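Teaching by Hand: Pictures from the Shoebox Sessions

Posted by Forough Hashemi, 2023-01-09

Our group at Sirnstead is small, and until last September we had only worked with examples which other people recorded. Then we began to record our own. The task we chose is one that every person does without thinking: handling a shoebox, reaching inside it, taking care of the paper and the lid. For a learning system it is not so simple. Cardboard bends, the paper inside moves when you touch it, and the box slides away if you push it too early.

This page shows four moments from the desk where the work is done. I did not choose them for beauty. Two of them come from a time when the view was moving quickly, and they are soft and smeared, and I wanted to keep them because a large part of our data looks exactly like this.

We call one complete attempt an episode. It starts when the arm leaves its resting place and it ends when the operator says "done" aloud. Between these two points everything is kept, also the hesitation. In the first weeks we cut the hesitation out, and Kourosh Naseri asked us to stop it, as the model then learned to move as if it was always sure. 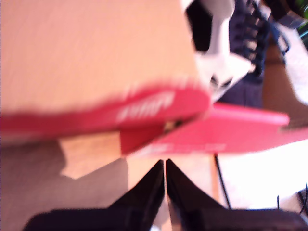
The question of speed came up early. Our operators are patient people, and in the beginning they moved very slowly, so that each view would be clean. But a system trained only on slow movement had trouble as soon as the arm went faster. Now we ask for a natural pace. When the red box comes close and its printed letters become streaks, we let it stay in the set. The fingers are still easy to make out, and their position against the cardboard is what the model needs most.

We do have a limit. If the box cannot be found at all for more than two seconds, the episode receives a note and a second person looks at it. We do not delete it at this step. Deleting is done only at the end of the session, with a rested head and a cup of tea.

For the sorting we use Tikumus, our own small labeling tool. It has a plain list of episodes, a place for notes, and five marks which an operator can give: clean, slow, corrected, missed and unclear. The mark "corrected" is my favorite. It means that the operator went wrong and then repaired it in the same movement. Such episodes are worth a lot, and you cannot easily ask for them — a mistake made on request never looks the same as a real one.

Reaching inside a box is the hardest part of the task. The front wall hides the tip of the finger, so the operator must guess the depth from the angle of the arm.
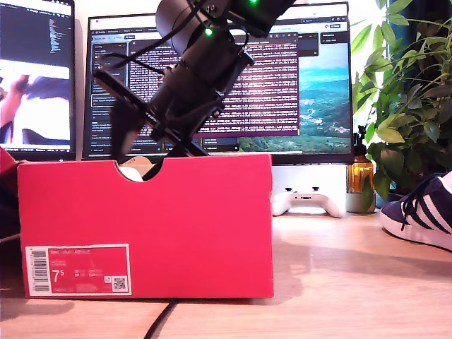

Melquiades Ledesma wrote to us after the first version of this page and asked why we did not begin with a rigid box, for example a plastic one, and come to cardboard later. In his opinion the soft walls teach the system two things at the same time, and when it fails you do not know which of the two it did not learn. He would also like to see more episodes where the box is turned with its short side to the arm.

I think he is right about the second point, and we have added 11 episodes of this kind. About the first point we are still discussing. Gladys Tamayo tried a rigid box for a few sessions, and the policy trained on it pressed too hard when it met cardboard again. It may be that we gave it too few examples. We will try once more with a mix of both.

The things standing around on the desk stay where they are. We moved them away at first, and later we put them back on purpose. A person's desk has a plant, a controller, cables and a monitor with something on the screen, and the system should learn that none of these is the box.

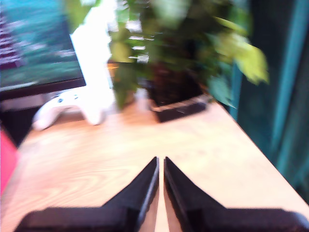

Fingers nearly closed above the open wood, between the controller and the plant.

A nearly closed gripper over an open part of the table may look like a wasted moment, but we need many of them. The model must know how the world appears when there is nothing between the fingers. In our first training set this kind of moment was rare, and the arm sometimes behaved as if it was holding something and went off to place it.

Xiomara Kincaid keeps the list of resting positions. There are six in use now, and the operator takes the next one on the list for each new episode — it is a little boring, but the starting points are well spread.

The last picture is the most smeared one. It shows how much the view can change during a quick swing, with the fingers dark and steady at the bottom and the rest pulled into long diagonal streaks.
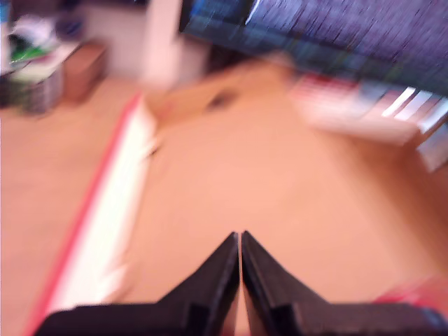
Notes for Those Who Want to Try It

Write down the rules for your marks before the first session. We wrote ours after, and had to go through all the early episodes again.

Let the operators change places often. Each hand has its own habits, and the model copies them faithfully.

Questions about Tikumus can be left in the comments below. I answer slowly, but I read all of them.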